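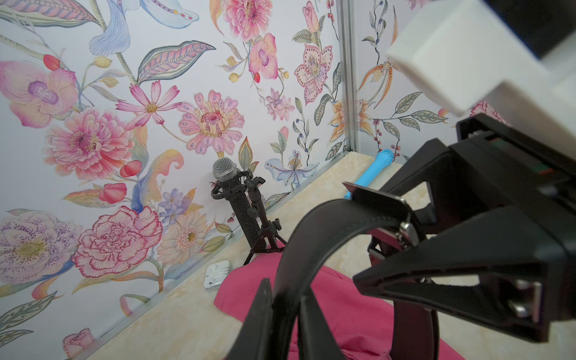

Drolla Leather Goods
Part-time bench assistant, belts and small goods

We are a small workshop in Narkar that makes and mends belts, dog collars, watch straps and the odd guitar strap, and we are looking for someone kind and careful to join us at the bench. Our order book has been growing since the fall (thank you, everyone who bought a belt for somebody this winter!) and the repair shelf has gotten so full that we really do need another pair of hands.

You don't have to have worked with leather before. Most of us came to it from somewhere else, from kitchens and school offices and one of us from a bakery, and we all learned at the same long table with the radio on. What matters more is that you like doing a small thing properly, that you don't mind doing it again tomorrow, and that you can tell a customer gently when an old belt is past saving.

What you'd be doing

Mornings usually start with repairs. That means replacing buckles, punching extra holes, restitching loops and gluing layers that have come apart. After lunch we cut and finish new belts, mostly in black and dark brown, and you would learn to bevel, dye and burnish the edges until they feel right under your thumb. There is some packing too, and a walk to the post office, and on busy afternoons you would help at the front counter, where people like to stop and chat.

Every so often we send stock to our sister shop, Skunier, across the river, and it would be handy (though not required) if you could drive the van over.

Hours and pay

The job is 2 days a week to start, and we would love for it to grow if you're enjoying yourself. We pay by the hour, training time included, and we'll talk through the rate with you on the phone before you come in. Staff get a belt made to measure after their first month and 40 percent off anything else in the shop. We close for 2 weeks in the summer.

The bench is up one flight of stairs with no elevator. Stools and tables can be raised or lowered, and if there is something else you'd need to work comfortably, please tell us and we'll see what we can do.

How to apply

Write us a letter, by hand or typed, telling us a little about yourself and about something you have made or fixed. It can be a shelf or a sweater or a bicycle. Please include a phone number and the best time to call. Drop it through the door at 69 Riihimäki Street or leave it at the counter by 1/15/23. We read every letter and we'll answer yours either way before the end of January.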